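Search the notebook
Search
Enter keywords

2021-06-29 / Sovereign debt desk, working notes
Reading time: 2 min

Reran the Flidura refinancing model with the revised redemption table. The old table had the February bond maturing in one piece. The prospectus has it amortizing in two equal parts, a year apart, so the first-year gross financing need was overstated. Corrected in the input sheet, old column kept and grayed out.

Base case now: 500 million in new issuance, 200 million rolled over by domestic banks, remainder from the cash buffer. The buffer falls but stays above the floor in the loan agreement in every quarter. Last week's version breached it in Q3, so disregard the Q3 warning in the earlier entry.

Shock runs: yield curve shifted up 75 basis points, all maturities, held for the full horizon. Interest cost moves less than expected in years one and two. Most of the stock is official-sector money at fixed rates and does not reprice. The effect shows up from year four, when the grace period ends.

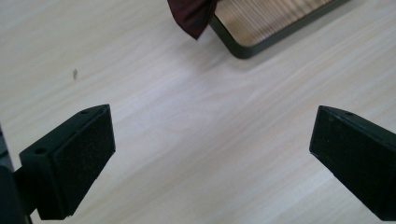 Second shock, growth lower by one point a year, is worse for the debt ratio than the rate shock in all runs. Did not combine the two yet. The macro block from Akar treats the primary balance as exogenous, which makes the growth shock look too mild. Need a fiscal reaction term before the combined run means anything.

Data problem: the Yeon holdings file has 2,011 rows and should have one row per security per holder type. Found duplicates where a security was reopened and the tap got its own line under the same ISIN. Merged on ISIN, summed nominal, kept the original issue date. Totals now match the debt office bulletin to rounding. Merge script is in the shared folder under florus_clean. Do not run it twice on the same file, it sums again.

Open items:
- Fiscal reaction term, try the simple lagged version first
- Ask Akar which deflator they use after year five
- Check whether the Florus guarantee counts toward general government debt or sits below the line. The bulletin and the loan agreement disagree.
- Redo chart 4, axis still starts at the old buffer level

Combined run goes in the next entry.

Contact | © 2021 Debt Desk Notebook | Back to top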